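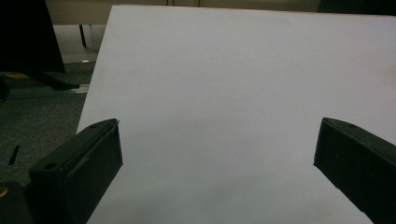
Slide 1. Wrist view from the hand-held gripper: plain white sheet, both fingers open.

**Speaker notes – Mathis Collet, 7/2/23**

Leave the slide up while people sit down. Say who I am and that the work was done at Prerevwood with the Gorkari group.

The question: how much does a policy learn from the object, and how much from whatever else the wrist camera sees? A blank sheet is a good test. It has no print and very little texture. What the camera gets is a straight edge, some soft grey shading and the background to the left of it.

Point to the sheet's left edge, running on a diagonal. Then the carpet, then the metal rail behind. Ask the room which of these they would use to judge distance. Wait for an answer.

**Slide 2 – method**

- 300 demonstrations with plain sheets, 300 with printed ones
- Same gripper, same people, same task: pick up the sheet by one edge and turn it over
- Two policies, one per set, trained with identical settings in Tufa
- 50 test runs each, all on plain sheets

Say clearly that we did not tune anything between the two. Someone asked in May and I gave a muddled answer.

**Slide 3 – result**

The plain-sheet policy did better at finding the edge. The printed-sheet policy tended to close early, well inside the sheet. Play the clip twice, second time at half speed.

Then the masking test. With the background greyed out, the plain-sheet policy got much worse – so it was leaning on the floor and furniture to place the edge. Spend time here, it is the main point of the talk.

**Slide 4 – limits**

One room and one kind of paper. No depth sensor. Drulmont are repeating it with card and thin plastic, no numbers from them yet, so don't guess if asked.

If short of time, skip the training curves and go to questions. Spare slide on camera calibration is at the back.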